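Stondley robotics club thread, week whatever. Our task for the Clestwood meet – serve rice.
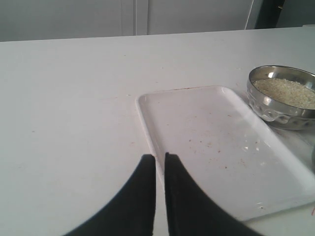
Our grip code is 571 lines and one of them is a swear. Innes rules say no spills, so the crumbs on the tray are a bold look.

Skiltex sensor logged 1029 readings. I understood four. 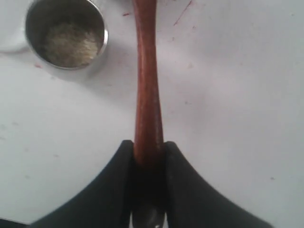
Last updated in March

Wooden handle, two fingers, favourite bit of the whole term. We're 107 points behind and weirdly cheerful.

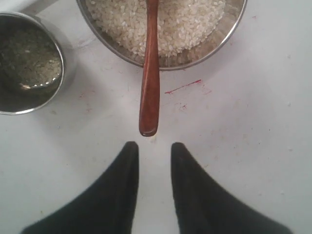
Spoon in the rice, handle toward the gripper.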